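Home Help Board | Ask | Browse | Tags | Log in

Can a machine sort my bits bin yet?

mudlark_50
I do small repairs from a unit in Hasgate and the worst job of the week is the bits bin - gears, washers, pulleys, all tipped in together. A supplier in Dovby says a pair of robot arms could do it while I get on with paid work. I have my doubts. What they sent me is computer simulation:

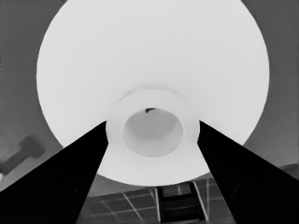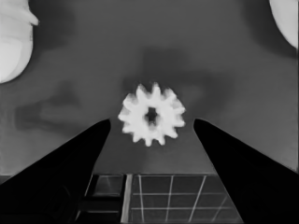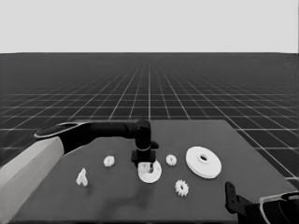
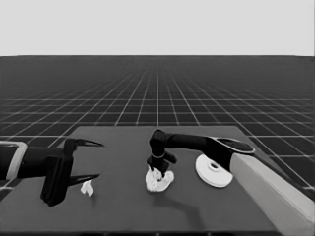 My bin holds 414 parts, most of them greasy, and I can empty it onto a tray and sort it in 30 minutes with the radio on. The third one has three gears, a washer and a pulley laid out with plenty of room between them, and mine never lie like that. Has anyone had one working in a real shop?

Femley Fettler
No, and I've looked. We had a demo at the Jardine works in November and it managed 4 washers before tea. Same tidy table as yours, nothing touching anything else. Ask them to tip your own bin out in front of it, oil and all, and go and stand there with a watch. If they won't, keep your money.

tinpot
get a sieve. two sizes of mesh does most of it, mine has been going for years

oldbelt
Sieve won't split a gear from a washer the same width. Otherwise agree with Fettler.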